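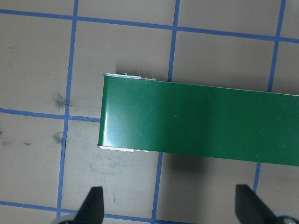 浅色台面上用蓝色胶带贴出的方格，绿色长条件横放其上

工作台贴胶带分格的做法

台面不大、零件又多的时候，用胶带把桌面分成方格，比买收纳盘省事。格子贴好以后，拆下来的东西按顺序放进去，装回去时照着格子倒着拿就行。下面是我在自家工作间用了一段时间后整理的几条，厨房操作台和书桌也能照搬。

一、选胶带

用美纹纸胶带，也就是刷墙时遮边的那种。颜色跟台面差得越远越好，浅色台面配蓝色最清楚，深色台面可以用白色或黄色。不要用透明胶和布基胶带，前者看不见，后者揭的时候容易带下漆皮，残胶也多。我用过两个牌子，Clatetti的粘性偏弱，贴桌面正好；Lekance的粘得牢，适合粗糙的木板面，但在光滑台面上放久了会留胶印。

宽度不用太宽，窄的占地方少，格子线也直。一卷用完再开新的，开封太久的胶带边缘会起毛，贴出来不齐。

二、清台面

先用干布把碎屑扫掉，再用拧干的湿布擦一遍，有油的地方加一点洗洁精。擦完等台面干透再贴。湿着贴，当时看着没事，第二天角上就翘。

没上漆的实木台面要先在角落试一小段，隔夜揭开看看有没有拉起木纤维。

三、定格子大小

按最常放的东西来定，别按桌子来定。我的桌上多是五金件和小板条，每格边长100毫米够用。放调料瓶、饭盒这类东西，格子要再大一点。边上剩下的零头不必强求整格，留作放笔和尺子的地方。

长条的东西不会刚好落在一个格里，横跨几格放就可以，让它的长边大致顺着胶带线，歪了一眼能看出来。要是长件很多，可以把其中一排的竖线省掉，做成一条长格。

四、贴线

1. 用铅笔在台面两侧边上点出间距，两侧要从同一头量起。
2. 先贴一个方向的线。胶带拉出来比桌面长一截，两头对准铅笔点，轻轻放下，不要边拉边贴，拉长的胶带会慢慢缩回去。
3. 全部放好后再用手掌压实，从中间往两边推。
4. 贴另一个方向，压在第一层上面。
5. 两头多出来的部分折到桌沿下面，或者用美工刀沿着直尺裁掉。裁的时候下刀要轻，台面怕划的话下面垫一片薄塑料。

交叉处有两层，会比别处高一点点，放轻的小垫片时注意别搁在上面，容易滑走。

五、给格子编号

拆装步骤多的活儿，在格子左上角的胶带上写编号。用油性笔，字写小一点。我从101开始往下编，第一位数代表第几排，这样211就是第二排的第十一格，和记在本子上的步骤对得上。只是日常收拾桌面的话，不编号也行。

六、放带金属边的板条和光面件

光面的板条最容易划花，划痕在侧光下特别明显。几点习惯：

放下时先落一头，再慢慢放平，不要在桌上推。
金属边条的端头常有卡扣或小凸起，朝上或朝外放，别压在别的零件上面。
两块光面件不要直接叠，中间夹一张旧报纸或薄泡沫纸。
端头没有封边的，搬的时候手别顺着边缘滑，容易割手。

表面的浮灰用软毛刷扫，再用微湿的超细纤维布顺一个方向擦。细划痕擦不掉，不要用牙膏或去污粉去磨，颜色深的光面越磨越花，最后留下一块发白的印子。塑料面可以用一点专用的抛光膏，我用的是Bunnag的小管装，先在背面试过再上正面。

七、保养和更换

胶带不是贴一次管一年的。太阳直晒的桌面，放两三周就该揭掉重贴，晒久了胶会变脆，揭起来一截一截地断。背阴的地方可以多放一阵。我这张桌子是9月重贴的，到现在边角还平整。

揭的时候从一头起，胶带往回折，贴着台面慢慢拉。拉不动的地方用吹风机低温吹一会儿再揭。残胶先用手指搓，搓不掉的倒一点食用油盖住，等十分钟，用布擦净，再用洗洁精水去油。酒精对漆面不太友好，少用。

局部翘了或者脏了，只换那一段就可以，接头重叠一个指甲盖的宽度，不用整条揭。

八、读者来信里的一个补充

Viktória Vass来信说，她在缝纫台上也贴了格子，只是把线贴在透明桌垫的背面，布料不会挂到胶带边，桌垫脏了还能直接擦。我照着试了一张，缺点是桌垫受热会起拱，熨斗要离远些。做针线或者摆纸样的可以考虑这个办法。

需要的东西：美纹纸胶带一卷，直尺一把，铅笔，油性笔，美工刀，干布和湿布各一块。

更新：2024年10月17日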